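Thread: Can any of these arms do real chores yet?
Home and Shop Automation board - General

benchdog_ray
I run a small cabinet hardware shop and we lose a lot of time to dull work: sorting hinges, bagging screws, wiping down benches. A rep from Naslow quoted us on an arm that is supposed to handle all three. Before I spend anything I'd like to hear from people who have put one to work. Home use counts too. My wife wants to know if it can fold towels.

tallow44
We leased a Naslow for 4 months. Bagging was fine as long as the screws came down the chute one size at a time. Sorting mixed hinges was not fine. It would pick up two stuck together and drop both in the wrong bin. Wiping benches it could do, but somebody had to clear the bench first, and at that point you may as well wipe it.

mopbucket
Towels, no. I have seen the Prokerano demo in person and it folded a dry hand towel on a bare table. Give it a basket of mixed laundry and it stalls.

quillfeather
I disagree with mopbucket. The demo was last May and the software has changed a lot. Our test unit did 74 towels out of 200 with no help, mixed sizes, straight from a basket. That's a poor score for a person, but it isn't a stall.

mopbucket
So a person folded the other 126. That is my point.

gluepot_annie
The fingers matter more than people think. We swapped hard jaws for soft ribbed ones printed in a flexible orange material, and they pinch together at the tips. They bend around a part so you can be a little off on the aim. Long flat pieces are still awkward. 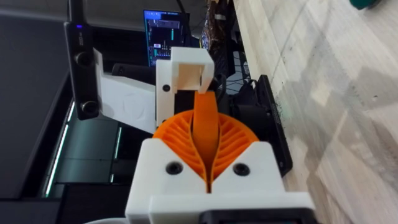 Can one arm sort loose hardware and wipe a bench without someone changing the gripper in between?
Soft fingers can manage both if the wiping is light and the parts are bigger than a thumbnail, but for small screws you will want a second tool.

benchdog_ray
Most of my screws are smaller than that. What does a tool changer add?

tallow44
Money, mostly. Coppens makes one that worked for us, but it needed cleaning every shift - sawdust gets into everything.

quillfeather
Look at Clernero too. Slower arm, easier to teach. Our new hire had it moving trays before lunch.

mopbucket
Moving trays is the one job I'd hand over today. Same tray, same spot, same height. I would leave the hinges to people.

benchdog_ray
I'll ask Naslow for a trial on bagging only and leave the towels out of it. Will post the numbers when I have them.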